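Penero Opens Countertop Reuse Program to Homeowners in September

Penero, a regional dealer in stone and quartz surfaces, will open its countertop reuse program to homeowners this September. Until now the program has been limited to contractors and property managers. Anyone planning a kitchen remodel will be able to have usable countertop sections picked up, checked and resold at the company's Kaewkla yard.

The program started as a way to deal with offcuts from the company's own cutting shop. Over the past year it took in 117 full or partial countertops, most of them from rental buildings that were being updated. Penero says more than 50 of those have gone into laundry rooms, garden kitchens and small apartments.

"A lot of quartz gets pulled out because the cabinets under it are being replaced," said Gopinath Nadar, who runs the reuse program at Penero. "The top is fine. It just doesn't match the new layout. We can trim it and put an edge back on it, and it goes to a smaller room."

Homeowners can request a visit through the company or at the service desk of any Praren hardware store. A crew member measures the existing top, looks for cracks and old repairs, and leaves a written offer. Sections must be at least 33 inches long on one side. Laminate and tile tops are not accepted. Sections with a sink cutout are accepted if there is enough sound material on either side of it.

Removal is scheduled to fit the remodel, normally the morning before the cabinets come out. Crews arrive at 8 a.m. Owners are asked to clear the counters and base cabinets ahead of time and to shut off the water under the sink. Plumbing must be disconnected by the owner or a plumber -- Penero crews do not do that work.

Buyers can see the current stock at the Kaewkla yard, where each piece is tagged with its size, thickness and any chips or seams. Cutting to size is included in the price. Delivery is free within the county on orders over $160.

Idex, the installer that handles fitting for Penero, will offer the same one-year workmanship warranty on reused tops that it gives on new ones.

"Seams are the main thing people ask about," said Aled Landeg, lead fitter at Idex. "If the base is level and the joint is cleaned out properly, an older piece goes in the same way as a new one. It takes a bit longer on the first day, mostly in measuring."

Appointment requests for September are being taken now. Quotes are good for 50 days. 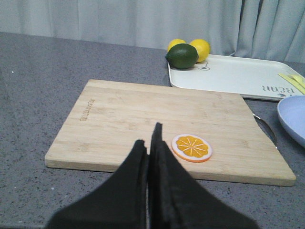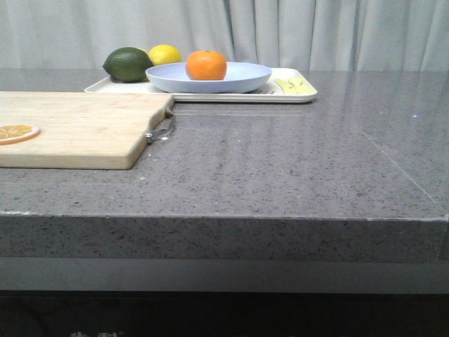
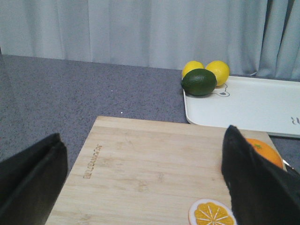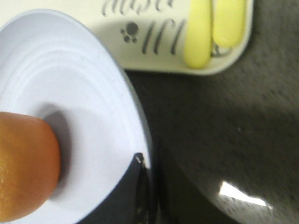

Bamboo cutting board (first three photos), with the gray speckled quartz countertop in the second; white ridged plate (last photo).

Recent News

Penero Adds Second Saw Line at Kaewkla Yard
Praren Stores Extend Service Desk Hours
Idex Begins Fitter Apprenticeships
Choosing an Edge Profile for a Small Kitchen
Penero Yard Sale Returns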